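Library to stay open later from November

Opening hours at the Clarkier Road library will be extended from November after a trial over the summer brought in more evening visitors than expected.

The building will close at 8pm on four weekdays instead of 5.30pm. Monday hours stay as they are, with the doors shutting at 1pm.

During the trial, 287 people joined the library for the first time, and 149 of them signed up after 5pm. The study room on the first floor was full on most evenings in the run-up to exams.

Lærke Hviid, the branch manager, said the later hours had mainly helped people who work in town. "They were getting off the bus just as we locked up," she said. "Now they can pick up a book on the way home."

The council has set aside £900 for new lighting by the bike racks, which users had asked for in a survey. Work will be carried out by local firm Lemolex before the new hours start.

Dagný Hedegaard, who runs the children's story group, said a teatime session would be added if enough families put their names down.
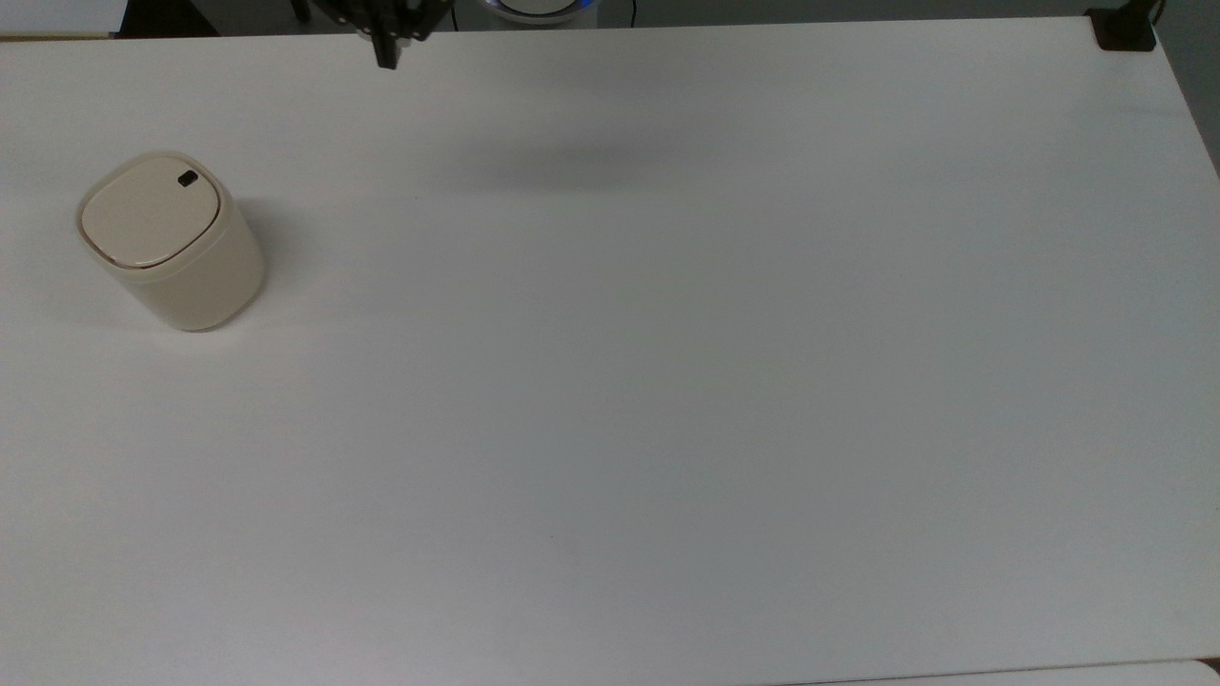
Forms for the story group are at the front desk and should be handed in by the end of the month.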